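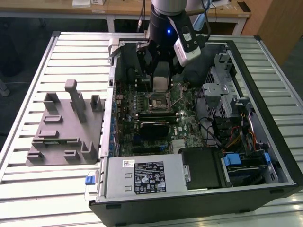
Gallery: Teardown Cell, Handling Rules in Practice

The Nonda cell at Pratum takes desktop computers apart for reuse. These pages accompany revision 2 of the cell handling rules, adopted in March. Rule numbers refer to that text. The full rules are kept at the cell and should be read before anyone requests access to the pendant.

Rule 4, approach. The gripper enters the case from above, with the fingers vertical, and keeps that attitude until it is clear of the top rim. Lateral moves inside the case are made at reduced speed. Eamon Foley sets the limit for each case model and signs the sheet.

Rule 5, cables. Power leads count as obstacles even when they are slack. If a lead has moved since the last reference scan, the scan is repeated - no exceptions for short runs. 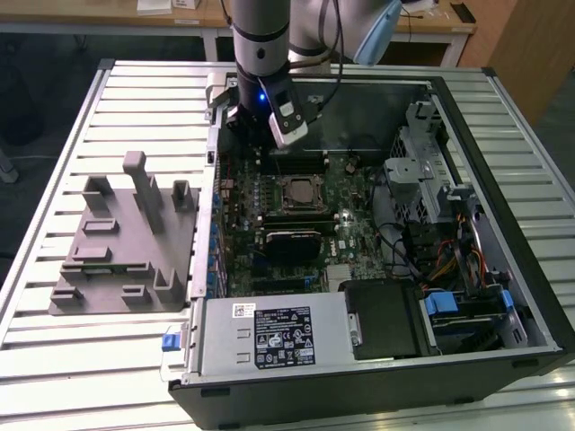
Rule 7 covers work at the processor socket, where most of our rejected parts used to come from. No tool may rest on a contact surface, and the socket is inspected by a person before the next part is presented. The adjacent parts are listed on the sheet as keep-out volumes: on a layout like this Dell, that means the memory slots on both sides of the socket and the compact graphics card below it. Clodagh Tierney maintains the volumes and reissues them whenever a case model is added.

Rule 9, fixtures. The printed plate is checked for cracks and lifted corners at the start of each shift. Replacement plates are drawn as stock item 2969. Do not trim a plate to make it fit - send it back to Donal Horgan with a note.

Rule 11, records. Each stop is logged with the step number and the operator's initials. Logs are reviewed after every 1000 cycles, or sooner if Jarlath Geraghty asks for them.

Corrections to rule text go to Áine Ní Mhurchú, quoting form 114.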